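Honalari Working Group on Handling Practice
Minutes, November meeting, 2:00 p.m.
Chair: Iwona Sadowski

1. Minutes of last meeting
Accepted with one correction: the Seixas comments belong under item 4.

2. Draft 5, section on work area setup
The group went through the changes line by line. Snack bags and other soft packs stay in the draft as a required item type. Flosley wanted bins fixed to the table. Left as a recommendation.

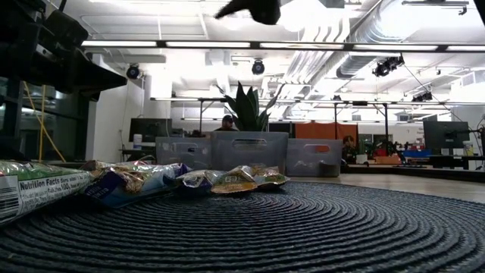 Clause 13 (operator distance) was reworded. It now says that no one reaches over the work surface while the arm is powered, and that the person on shift confirms this out loud before each start. Brander asked if a light curtain could replace the spoken check. Not agreed. Brander will send text.

3. Cables and overhead fixtures
Cables that cross in front of an arm must be checked at the start of each shift and entered in the log. Seixas asked for a minimum clearance figure. Sadowski said one figure would not fit every site. Deferred.
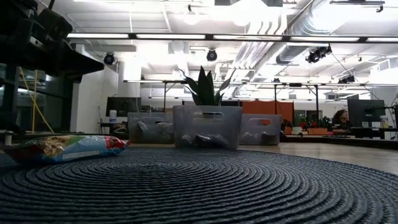 4. Comments received
21 comments came in on draft 5. Most were wording. The two on logging failed grasps were accepted: a dropped item is logged as a failure even if the arm picks it up again on the next try.

5. Actions
Sadowski: issue draft 6
Brander: light curtain text
Flosley: bin wording, room 626 trial notes

Closed 3:40 p.m.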